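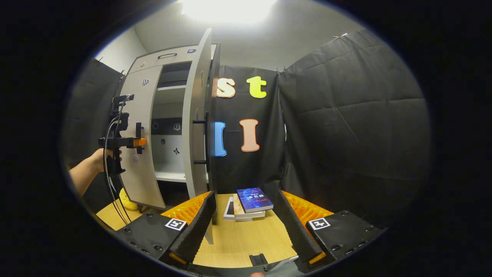 Setting up a handheld gripper station for an open day takes one person 21 minutes once the padding is hung, and the order of the steps matters more than the speed. The procedure below is the one used at Oltgate for the October demonstration. The task is opening and closing a small cabinet on a tabletop. A light grey cabinet with white shelves suits it well, and bar handles on the inner side of the door give a visitor a second place to grip once the door is open.

1. Place the cabinet left of centre on the table. Swing the door through its full arc and check that it clears any books or other props.

2. Hang the dark backdrop and clip the padded panels at the top. Foam letters can stay on the backdrop for the whole session.

3. Wipe the fiducial markers on both finger blocks with a dry cloth. Replace any marker with a lifted corner.

4. Squeeze and release the fingers 11 times. Both pads should meet squarely. If one leads, loosen the screws on that block, realign and retighten.

5. Route the cables to the operator's side. Leave enough slack for a full reach to the far side of the cabinet.

6. Record one open-close cycle and play it back. Both markers must be tracked from start to finish. Kohei Sakamoto signs off the test before visitors are let in.

Visitors work one at a time. Show the motion once at half speed, then hand over the tool. Ask them to approach the handle straight on, close the fingers fully and pull without twisting the wrist.

Save each visitor's run under the session number, 3505 for the morning and 1426 for the afternoon. Corrections to this page go to Chiharu Imai.

Last updated: 12/9/23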